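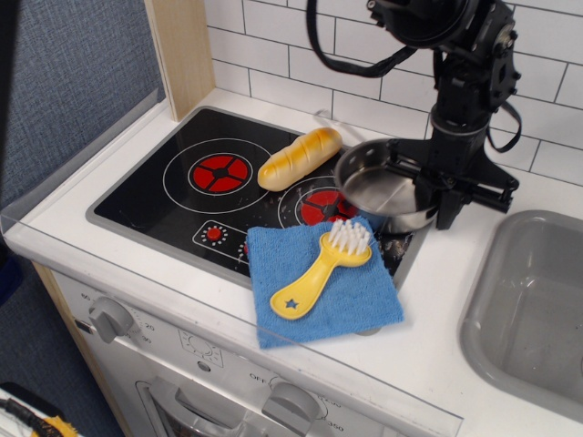
Kitchen Tips for Student Robotics Teams: Setting Up and Keeping a Practice Kitchen

The Urquhart Robotics Club uses a toy play kitchen as its practice area for the household tasks event. The following tips are issued to all teams at the start of the season and apply to every session held at the kitchen. Teams should begin each session by agreeing on a layout and keeping to it until the work for that session is complete. A small saucepan held by the rim near the right burner, with the toy bread lying between the two burners, is a sound layout for early practice, as the arm must lift one object clear of another. The folded blue towel and the yellow brush belong at the front of the cooktop. Teams that move them elsewhere should record the change in the team notebook before the next run.

Preparing the counter

Wipe the counter and the cooktop with a dry cloth before the arm is switched on. The printed burners wear quickly under strong cleaners, so a cloth dampened with plain water is sufficient for marks that do not come off dry. Scouring pads are not permitted. Old scratches should be left alone, and no attempt should be made to paint or polish over them.

Check that the kitchen stands level and does not rock when the counter is pressed at each corner. Folded cardboard under a leg is acceptable for a single session. For longer use, teams should request felt pads from the Tisen workroom.

Choosing and placing the pan

Small metal pans hold their shape well when gripped, but shiny surfaces can confuse color-based programs. Teams working with cameras should test under the same room lights that will be used for scoring. Closing the blinds in the afternoon is recommended, and the setting of the blinds should be written down.

Place the pan by hand for the first 4 runs of any new program. Turn the handle to the same direction each time. A strip of low-tack tape on the counter may be used as a guide during practice - it must be removed before a scored run.

Approaching from above is generally safer than approaching from the side. The gripper should stop over the cooktop, clear of the pan, and wait there for the operator's signal before it closes. Students are reminded that a slow program which finishes is worth more points than a fast one that must be stopped.

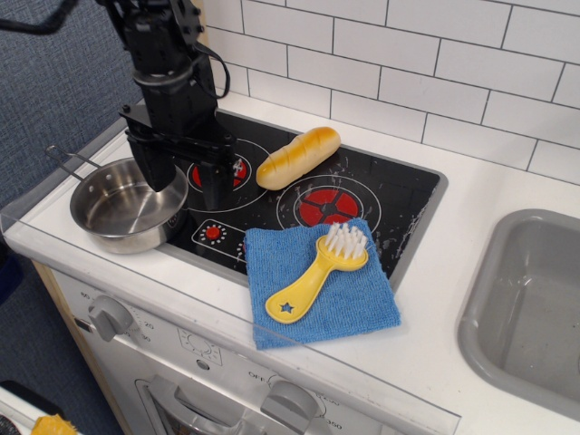
Where a program includes a pause of this kind, the length of the pause should be set at 2 seconds and left unchanged until the team has completed a full set of runs. Shortening it is the most common cause of knocked pans in the first month of practice.

Cloths, brushes and soft items

Fold cloths the same way every time, with the open edges facing the sink. A loosely folded cloth will shift when a brush is lifted from it, and the next run will then start from a different position. The cloth should be refolded after each run, including runs in which it was not touched.

Toy brushes with smooth handles may slip. A single band of rubber around the handle is allowed under the Pomora Cup rules, provided that the judges have seen it beforehand. Glue and putty are not allowed on any item.

Cables and moving parts

Before each run, one student should follow the cables by eye from the arm to the power supply. A cable must have enough slack for the arm's full reach and must never lie across the counter. Long hair is to be tied back and sleeves rolled up. Hands stay away from the kitchen while the arm has power.

Screws on the gripper should be checked after every 200 runs. The club recorded 1,126 runs last season, and the teams that kept to this schedule lost very little practice time to repairs. Replacement screws are kept in the Udico parts drawer, sorted by length.

Closing the session

Return the arm to its rest position, switch off the power at the wall and wait for the lights on the controller to go out. Wash metal pans in warm water with a little dish soap and dry them at once. Plastic food should be wiped, not soaked. Damp cloths are to be hung on the rail by the door.

Notebook entries must be finished before students leave. Missing or broken items should be listed on the sheet inside the supply cabinet, with the team name written beside each entry.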